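Shop Notes: New Fingers for the Paper Cell

If you stopped by the back bench at Porkside on a Sunday in November, you probably heard cheering. The paper cell is holding single sheets again, and I could not be happier about it.

For anyone who joined over the summer, the cell is the small arm we use for handling thin, floppy stuff: tissue, card, wrapping paper, the odd paper bag. We call it Selus, after the name someone wrote on the base in marker before I ever got here. It does one thing at a time and does it slowly, and I have spent more evenings with it than I'd like to admit to my family.

The trouble started with dropped sheets. Selus would close on a piece of paper, lift it a hand's width, and the paper would slide out sideways and drift to the floor. Card was fine. Anything thicker than card was fine. A single sheet of craft paper was hopeless, and because the wrist camera showed a perfectly good pinch each time, I went looking in all the wrong places. I re-zeroed the wrist. I changed the closing speed. I swapped the cable (it needed it anyway, the jacket was worn right through at the bend).

Then I put a feeler gauge between the closed fingers and found the gap. The old fingers had worn at the tips and were touching only near the root. At the tip, where the paper sits, you could slide the thinnest leaf in and out without feeling a thing. Card is stiff enough to jam itself in there. Paper isn't.

So, new fingers! We had a yellow pair on the shelf from the Kouris order, the kind with the recessed cells molded into the faces, and putting them on turned into a good afternoon's work. A few things I learned, for whoever does it next time:

Take both fingers off before you put either one on. I tried doing the left and then the right, and the left one had to come off again to reach the inside screw on the other side.

Clean the mounts. There was a crust of old adhesive on ours that came off with a plastic scraper and some patience. Leave any of it behind and the finger sits crooked, and you'll be chasing a gap again.

Snug the screws, close the gripper gently on a strip of paper, and tighten the rest of the way with it closed. The fingers settle against each other while the screws still have some give in them.

Run the open and close cycle empty before you hand it any paper. I did 200 and then checked the screws. One had backed off a little, so I put a drop of thread locker on all 4 and went to get a coffee while it set.

After that comes the offset. The new fingers are a different length from the old ones, and the arm has no idea until you tell it. The number lives on the second page of the tool settings, and please write the old one down in the notebook before you type over it. Somebody before me didn't, and I've been working from a guess ever since. Ours is in the book now, in ink, with a box drawn around it.
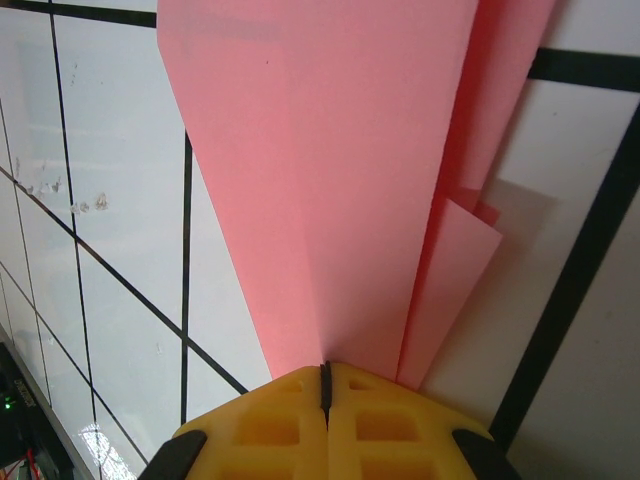
Firouzeh Mirzaei
Back Bench, Porkside

I picked pink for the hold test so it would be easy to spot against the white tile – and it's the big stuff, too, with a fold in it and a flap that likes to swing out to one side. Large sheets are the hard ones. They catch the air when the arm moves and all that pull ends up at one narrow pinch between the fingers. If you're testing with neat little squares you're being too kind to your gripper.

The hold test itself is simple. Close on the edge, lift, wait for 40 seconds, tilt the wrist, bring it back, let go. Then again with the sheet turned around. I kept a tally on the whiteboard and by the time I wiped it we were at 371 holds, with the only drops coming early on, before I had the closing force sorted out. I ended up lower than the old setting. With the tips meeting properly you don't need to squeeze nearly as hard, and the paper comes out with less of a dent in it.

Upkeep from here is easy. Wipe the finger faces with a dry cloth at the end of a session. Paper dust does get into those little cells, and a soft toothbrush lifts it right out (there's one in the Stedano tin, please don't use it on the bearings). Put the feeler gauge in at the tips once a month. If the thinnest leaf goes in, come find me.

Still on the list: a proper cable clip at the wrist, and a second set of fingers so we have spares. I'd also love to try tissue paper again, which beat us completely last spring. If you have a stack of it left over from gift wrapping, any color, wrinkled is great, drop it in the box under the bench.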